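Kitchen & Bathroom > Worktops > Stone care

Dull patch on marble worktop after lemon juice

Posted by Leltley, 23 May 2018
726 views

We moved into a house with a marble worktop in January and I have managed to mark it already. I left half a lemon cut side down next to the sink overnight and there is now a dull ring where it sat. It doesn't look like a stain as the colour is the same, but it has lost its shine and I can feel it very slightly with a fingernail. I have tried washing-up liquid and then a paste of bicarbonate of soda left on for a few hours, with no change. The previous owners left no paperwork so I don't know if it was ever sealed. Can I fix this myself or does it need someone in?

7 people have this problem

Stefaniia Kravets
What you have is an etch. The acid has eaten a very thin layer of the polished surface. Bicarb pastes draw out oil and coffee and so on, so it was never going to do much for this.

For a small mark you can buy marble polishing powder from a tile shop. Wash the area and let it dry. Put a little powder on a damp white cloth and rub in small circles with firm pressure for a couple of minutes, adding a few drops of water if it goes dry. Rinse, dry, and look at it from a low angle with the light behind it. You may need to do it again. Try it first somewhere out of the way, such as behind the kettle, and check whether your top is polished or honed. If it's honed (matt all over) the powder will leave a shiny patch and you'll have swapped one mark for another.

If you can feel a definite edge with your nail the powder may not be enough, and a stone restorer would have to rub the area down and repolish it. Ask for a price on the whole run while they are there. Many have a minimum charge and it can come to much the same.

To find out if it's sealed, put a spoonful of water on it and leave it for ten minutes. If the stone underneath goes darker it wants sealing. Sealer won't stop lemon or vinegar marking it though, only slows down stains.

Helpful (424)

Gaser
Don't use vinegar on it whatever you do. My sister did hers with a kitchen spray that had vinegar in and it went cloudy all over.

Helpful (2)

Daneshvar
I'd leave it. Ours is covered in rings and you stop noticing. Get a chopping board for the lemons.

Comments (2) | Share

Contact us | Copyright Cerkari | Back to top
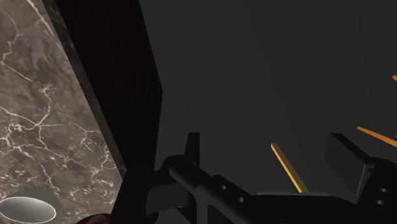

Brown-grey marble with pale veining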